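Sun hats for long hikes -- what are you all wearing?
Trail Talk > Clothing and Gear

ridgewalker16
2024-09-17
Just back from the Varnalden loop and I'm still grinning. 16 miles, blue sky the whole way, and my ball cap left me with two bright red ears. So I want a real brim! What works for you on exposed ground?

mossy_kate
Wide brim with a chin cord, every time. The ridge above Statitz is so windy in July that anything without a cord ends up in the next valley.

Damián Ochoa
I'm going to disagree, cheerfully. Stiff wide brims bang against the top of my pack every time I look up, and I look up a lot (birds!). A cotton bucket hat folds into a pocket, you can dunk it in a creek, and it goes in the wash with your socks. I've had the same one for years and love it more every summer.

mossy_kate
Cotton, though? Soak it at breakfast and it's still clammy at lunch. Nylon for me.

Damián Ochoa
Clammy is the whole point when it's 95 out!

tarn_bagger
Bucket hat fan here too. Look for plenty of rows of stitching on the brim, it helps it keep some shape. Maroon and lavender are the two colors I keep going back and forth on: 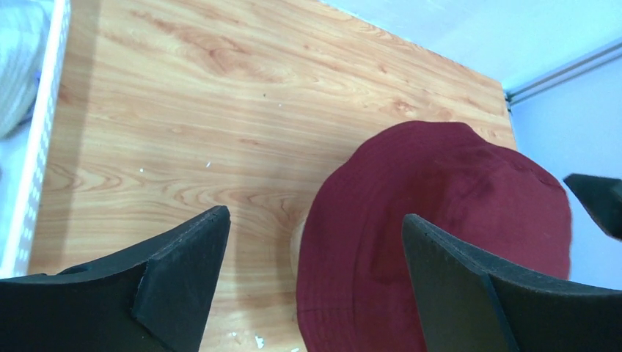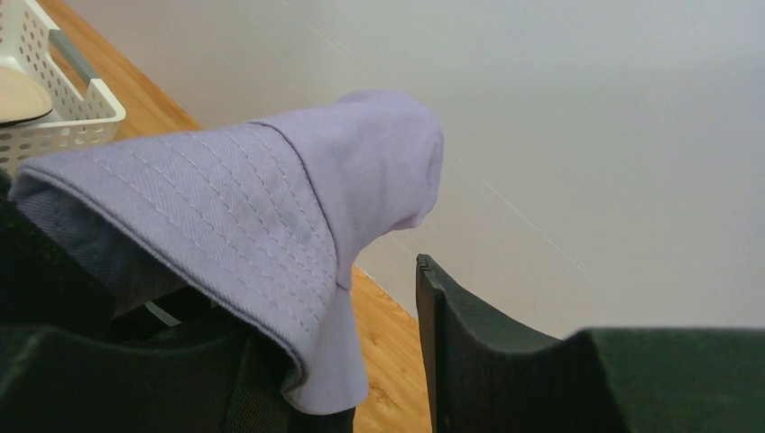
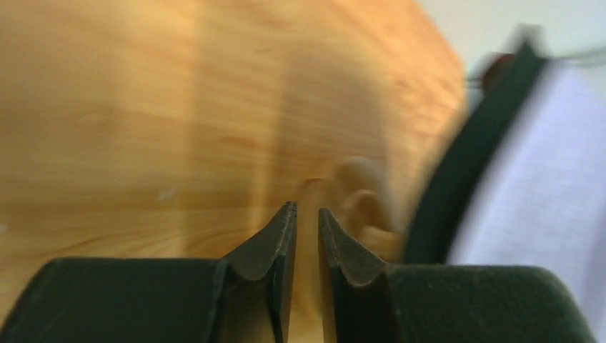 Whatever you pick, measure your head first. I guessed once and spent the whole Gilham traverse pushing the thing up off my eyebrows. Run a tape just above the ears and go up a size if you're in between.

ridgewalker16
Measuring tonight. Leaning bucket, sorry Kate!

mossy_kate
You'll be back after your first windy day :) At least sew a cord on it.

Damián Ochoa
A cord I can live with. Two little loops at the seam and you're done -- ten minutes with a needle.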